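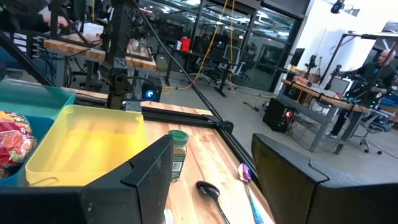 Spoon

A spoon is a hand tool made up of a shallow bowl joined to a handle, used for eating, serving, stirring and measuring food. It's one of the oldest eating tools people have, far older than the table fork, and it turns up in some form nearly everywhere that people cook soups, stews, grains or porridge. Few household objects have changed so little in basic shape while being remade in so many materials!

Origins

The first spoons were probably found, not made. Shells, curved pieces of bark and hollowed gourds all hold liquid well, and tying or wedging one onto a stick keeps the hand away from the heat. Carved spoons of bone, wood, ivory and slate are known from ancient Egypt, some of them beautifully decorated. The Romans used two main kinds: the ligula, for soups and soft foods, and the smaller cochlear, which had a pointed handle handy for getting shellfish and snails out of their shells.

In medieval Europe most people ate with wooden or horn spoons, while pewter and silver ones were signs of a better-off home. Guests often brought their own. Silver spoons were popular christening gifts, and apostle spoons – each with a tiny figure of a saint at the end of the handle – are still prized by collectors.

Shape

Early European bowls were often fig-shaped, widest near the tip. Over the 1600s and 1700s the bowl became a longer oval that narrowed towards the tip, and the handle flattened and widened at the end. Chinese soup spoons took a different path, with a deep, flat-bottomed bowl and a short, thick handle, usually in porcelain. They hold a generous mouthful of broth and sit steadily on the table, a lovely bit of design.

Materials

Stainless steel is the usual choice for everyday cutlery because it resists rust and doesn't flavour food. Coloured finishes are normally a thin coating over the steel. Wood is still the favourite for stirring, as it stays cool and is gentle on pans. Plastics such as nylon and silicone are common in kitchen tools, and horn or mother-of-pearl is traditional for caviar, which can pick up a metallic taste from silver.

Collecting

Souvenir spoons took off in the late 1800s and are still traded with real passion. The Lunde collection in Cloramville, built up by Shu-fen Chu, holds 2,487 spoons, 300 of them carved from a single piece of wood. Its oldest drawer is given over to horn spoons from country kitchens, many worn down on one side by years of scraping the same pot. The collection opens to visitors each July.

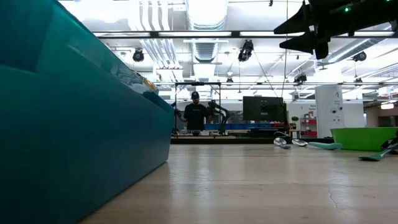 Why is one side of an old spoon often more worn than the other?

Most people stir and scrape with the same hand at the same angle, so one edge of the bowl does nearly all the rubbing against the pot. A right-handed cook usually wears down the left side of the tip.

Spoons as measures

Before standard sets were sold, recipes relied on whatever spoons were in the drawer. A metric teaspoon is now 5 mL. The tablespoon is trickier: it's 20 mL in Australia but 15 mL in Canada and New Zealand, enough to matter with baking powder or salt.

See also

Ladle
Spork
Lovespoon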